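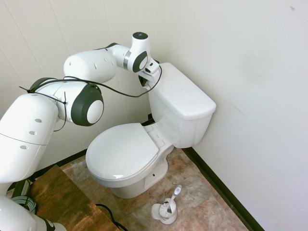 The small bathroom, corner view. Lid down, brush at its post.

12 Jun 2024

I promised myself I'd write up the bathroom day while I could still feel it in my knees, so I'm on the couch with a cup of tea and my feet on the good cushion. It was supposed to take an hour. I started after breakfast and I only sat down when the neighbors were cooking dinner.

It all began with the floor. I've lived with those beige and tan tiles for ten years and I have never once made up my mind about them. They've got that mottled, stony pattern that hides everything, so you can go a long time thinking the floor is clean, and then you get down there with a sponge and find out otherwise. There's a bit of pink in them too. Toshiko Kaneko noticed it when she came to dinner last October and now I see it every time I go in. She called it salmon. I'd say more like the inside of a shell, but we are not going to fall out over it.

Anyway, I did the grout. All of it, on my hands and knees, with an old toothbrush and a paste of baking soda and water. Sadia Gondal swears by adding a splash of vinegar at the end so it fizzes, and I did try that in the doorway, and it does fizz! Very satisfying. Whether it cleans any better than plain scrubbing I couldn't tell you. The strip behind the toilet was the worst part by a mile, because the only way to get at it is lying on your side with one arm around the pedestal like you're saying goodbye to it at a train station.

While I was down there I had a proper look at the bolt hole at the bottom of the base. It's always bugged me, that little dark hole. There used to be a cap on it, I'm nearly sure, and I must have vacuumed it up or kicked it under something years ago. I called Ryszard Piątek at the hardware store and he said he has caps in a drawer, white ones, 50 cents each, and I should bring in a measurement because there are different sizes. So of course I measured it with the kitchen ruler, wrote the number on my hand, and washed it off ten minutes later with the bleach. I'll measure it again tomorrow.

Then the tank. I lifted the lid off (heavier than I remembered — I had to rest it on a towel on the floor) and looked inside, which I do maybe every other year. Some scale on the float, nothing dramatic. I wiped around the rim and put the lid back and nudged it until it sat straight, and I have to say, a big flat white slab like that looks very smart once the dust is off. I used to keep things on it. A candle, a box of tissues, a little Ollholm dish with hair ties in it. They've all moved to the shelf in the hall and I don't think I'll move them back. It's so much easier to wipe with nothing on it.

The hinges took forever. Those small rectangular covers at the back of the seat collect the most disgusting gray line all the way round, and a cloth just skates over it. Cotton swabs did the trick. I got through a shocking number of them and then I polished the seat lid until it had a shine on it, which is silly, but once you've started you want the whole thing to match.

The brush is new! I finally threw out the old one, and I won't describe it. Faraji Kioko had told me to get the Brosstead, and it may well be wonderful, but they wanted 100 dollars for the set with the matching soap pump and I laughed out loud in the store. The one I got is plain white, a small round cup with an opening in the front and a light gray tip on the end of the handle. I've got it standing on the floor on the right, toward the front, where I can reach it without leaning over anything. The handle tilts off to the side instead of standing up straight, and I fussed with it a couple of times, and then I let it be.

Still to do: the bolt cap, the bit of paint by the door, and a mat. Sobia Soomro has offered me a green one she never used. I'm tempted, though I'm not sure what green does next to salmon or shell or whatever we're calling it. She's bringing it by so I can try it on the floor before I decide.

My tea's gone cold. I'm going to run a bath for my knees.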